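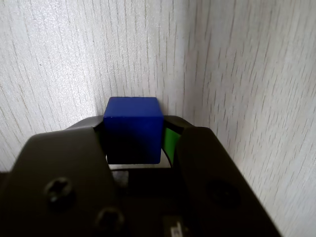

A blue cube held between the fingers of a black gripper.

Norkholm Works: Frequently Asked Questions

What is being built?
Skoment has been appointed to construct a production hall and a two-storey office building for Vimosis on the Norkholm site. The hall will have 4 loading bays.

How long will construction take?
The programme allows 80 weeks from the start of groundworks. Site clearance was completed in February.

When may contractors work on site?
Working hours are set by the planning consent. Deliveries must use the northern entrance — the lane past the school is closed to all site traffic.

Will there be parking for staff?
Yes. The car park will provide 881 spaces, of which 400 will be available when the offices open.

Who is responsible for the design?
Hrnčiar prepared the drawings and remains the lead architect until handover.

How can residents raise a concern?
Concerns should be submitted in writing to the Skoment site office. A written reply will be issued.

Last updated: 28 March 2022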